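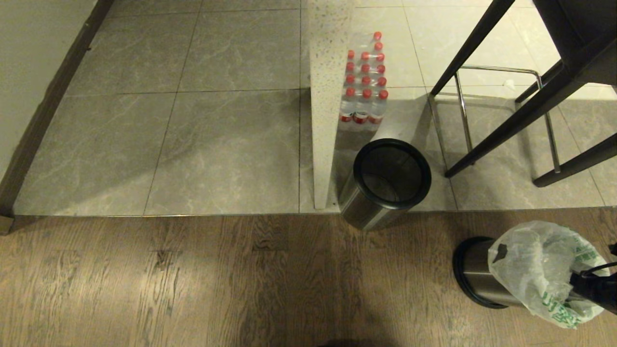

Annelies Maes asked under the first notice whether a kitchen that opens straight onto a wood floor counts as a separate room. For this study it does, provided the change from tile to wood falls on a clear line. Her household has been added to the list.

Call for participants: kitchen threshold wear study

Somov is recruiting households for a study of floor wear where kitchen tile meets wood. The work covers the strip on both sides of the joint and the items people keep there: trash cans, bar stools, packs of bottled water, pet bowls.

Requirements
Tile on the kitchen side, wood or wood-grain flooring on the other
A straight joint at least 4 feet long, with no rug over it
A trash can kept on the tile within reach of the joint
No refinishing or regrouting planned before the end of the study

Bar stools are welcome but not required. Felt pads may stay on if they were fitted before August. Open cans and lidded cans are both accepted — please state which, and whether a liner is normally used.

What participants do
Keep the floor in normal use. Sweep and mop as usual and record the cleaner used. Once a month, clear the joint, wipe it with plain water, let it dry, and complete the wear sheet. Bottled water packs should be logged when they are put down on the floor and again when they are moved. Dragging a full pack across the joint is to be noted separately from lifting it.

A technician visits at the start and at the end to measure gloss on the wood and edge height on the tile. Each visit requires clear access to the joint.

Payment
$400 per household, paid after the second visit. Partial records are paid by the month.

There are 126 places. Apply in writing to Ans Van Hecke at Somov by Sep 27, 2025, giving floor type, joint length and number of people in the home. Renters need written consent from the owner.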